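Seventeen Minutes of Wiping a Chair

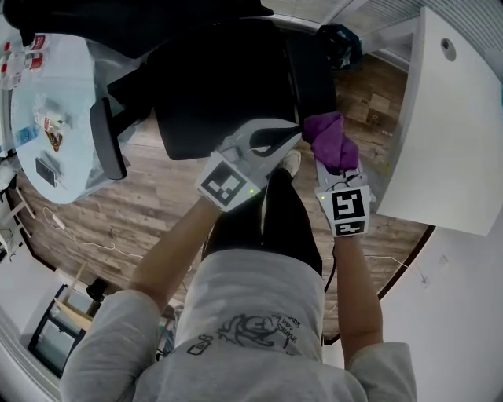
Hand-held grippers at work: one on the back rest, one on the cloth.

The pitch for hand-held grippers goes like this. Robot arms are slow, expensive and bolted to something, so leave the arm out. Give a person a pair of grippers, let them do chores in an ordinary room, and train the robot on the recordings later. I have now spent most of October with two competing pairs, the Ondetti and the Skesik, and I would like to slow the parade down a little.

The Ondetti is lighter and closes more evenly. The Skesik has the stiffer fingers and a trigger that made my thumb ache by lunch. On hard, boxy things there was little between them. On cloth they parted ways. The Skesik let a rag slip out so often that I stopped logging it as a failure and started logging it as weather. If you have to buy one, buy the Ondetti. That is the easy part of this column.

The harder part is what the sales sheets count. Korkska, which resells both, likes to quote demonstrations per day. We managed 124 on our best day, and I would throw out a good share of them. Take wiping down an office chair. One hand has to steady the back rest while the other moves the cloth, and people are very good at this. They lean. They shift their feet. They nudge the chair with a knee and don't notice. The grippers record where the grippers went. The knee is nowhere in the data, and the robot that inherits the job may not have one.

Fans of the method tell me that enough recordings will wash this out. Maybe. I asked for a figure and got 350 per task, with no account of where it came from. We ran 350 on the chair. The arm we trained, a secondhand Hoekstra, could find the back rest and pinch it. Then it dragged the chair across the floor with great confidence, cloth in the other hand.

I don't think the idea is bad. It's cheaper than driving two arms by remote, and you can take it into rooms where an arm would never fit through the door. But 17 minutes into a session, everybody I watched had found some shortcut with their body that the fingers knew nothing about. Before I paid for a second pair, I'd want a vendor to show me the same chore done by a robot, on a chair with wheels, with the failures left in. So far I've been sent a brochure.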